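Ticket 941: Lalley Text renders fallback glyphs in catalog captions
Product: Skemumitz font converter
Status: Open, workaround available
Reported: 7th September

Captions set in Lalley Text show the system sans for some characters after conversion to WOFF2. The desktop OTF is fine in every application tested. Affected glyphs are the curly quotes, the en dash and the fi ligature. Only weight 600 fails.

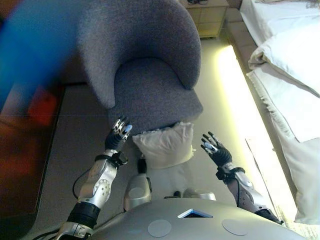 Subsetting was the first suspect. The converter was run with the Basic Latin preset, which drops General Punctuation, so the quotes and dash are expected losses. The test page uses the caption “Gray tub armchair – rounded back” under the chair photo, and both quotes and the dash fell back there. Switching to the Latin Extended preset restored all three. The ligature was still missing.

Log excerpt, second run:
read Lalley-SemiBold.otf
cmap: 38 code points skipped
GSUB: liga dropped, no target glyph
write OK 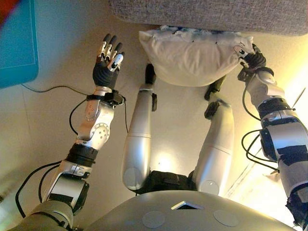

The liga lookup points to a glyph named f_i, but the converter keeps glyphs by code point and f_i has none in this file. Bimdale Serif encodes the same glyph at U+FB01 and converts cleanly. For a repeatable check, the second caption was changed to “White pillow, multi-finger hand” and reloaded in both families. Bimdale joined the f and i in "finger"; Lalley set them as separate letters.

Workaround:
1. Open the source in Jakubowski Glyph Editor and assign U+FB01 to f_i.
2. Export as OTF with hinting off.
3. Convert with Latin Extended and "Keep layout features" checked.
4. Clear the browser font cache and reload the caption page.
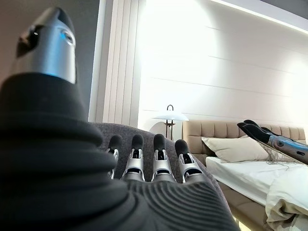

Remaining issue

Kerning pairs against f_i are lost in the converted file. Regular weight is not affected. Assigned to the converter queue, linked to ticket 600.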